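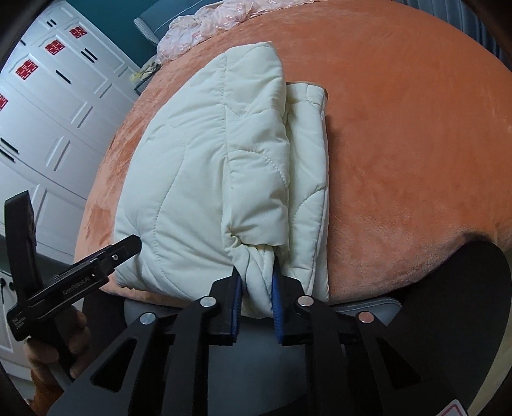 My hands have been a disgrace since Christmas. Cracked knuckles, flaky bits round the nails, the lot. I wash them a hundred times a day at work and then wonder why they sting when I peel an orange! So I've finally started doing something about it, and I'm a bit evangelical already, sorry.

It was Oliwia who put me on to Tiltell, a balm that comes in a squat little tin. It's thick stuff. You have to warm a bit between your palms first or it just sits there like candle wax (I learned this all over my phone screen). The smell is faintly herby, a bit like the inside of my nan's sewing box, and it's gone after ten minutes or so.

What I do now is two coats at bedtime, the second one mostly on the knuckles, then cotton gloves. Yes, gloves in bed. I look like a snooker referee. Miłosz thinks it's hilarious but he's been pinching the balm for his elbows, so he can keep quiet.

Daytime is harder. I can't be doing with greasy fingers on a keyboard, so I'm still using up a light lotion from Drukum. It's all right, nothing special, and the pump sticks. I've also swapped the hand soap in the kitchen for an unscented one and turned the tap down from scalding.

The left hand is nearly back to normal. The right thumb is still sore, and I've got cuticle oil on order for that. If anyone has tried one that doesn't come in a silly roll-on, let me know in the comments!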